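Llevo semanas queriendo contaros lo de las infusiones de la tarde, porque en casa se ha convertido en una costumbre seria. Todo empezó en febrero, con un resfriado larguísimo y una bolsa de tomillo que compré en Gavo, el herbolario que hay al lado del mercado. Yo era de café, ya lo sabéis, de dos por la mañana y otro después de comer, y pensaba que el tomillo era para los guisos. Pues no, con una cucharadita de miel y una corteza de limón está riquísimo (¡y huele toda la cocina!).

Después vinieron la melisa, la hierbaluisa y una mezcla con hinojo que venden con el nombre de Afridi y que me tiene conquistada. 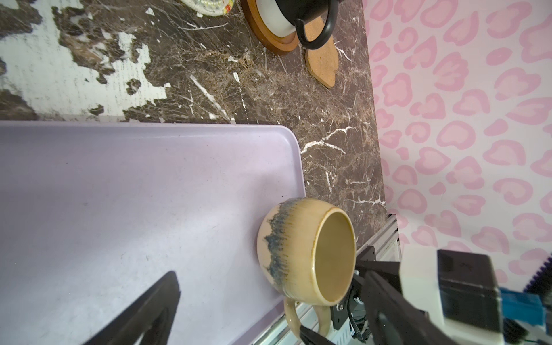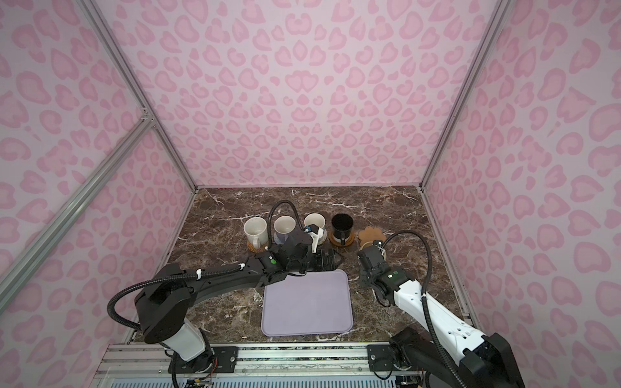
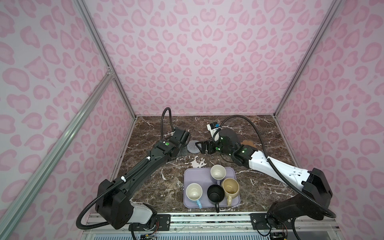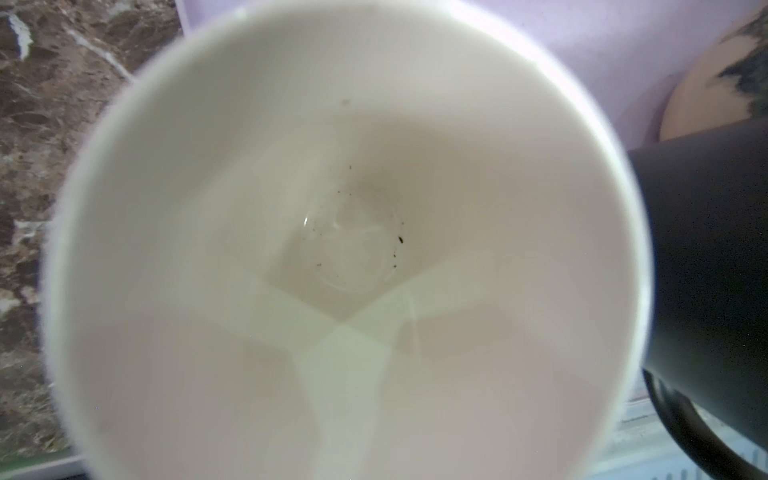 Con la hierbaluisa tuve mis más y mis menos. La dejaba demasiado rato y salía amarga, hasta que la chica del herbolario me dijo que apagara el fuego antes de echar las hojas y que tapara el cazo con un plato. Cinco minutos y a colar. Si la queréis fría para el verano, se puede dejar 24 horas en la nevera - yo le pongo unas hojitas de menta, pero pocas, que luego se lo comen todo.

Ahora me ha dado por plantar. Tengo la melisa en el balcón, enorme, y la hierbaluisa un poco tristona, creo que le falta sol. Si alguien sabe cómo se poda sin cargársela, que me escriba, por favor, que me da muchísimo miedo coger las tijeras.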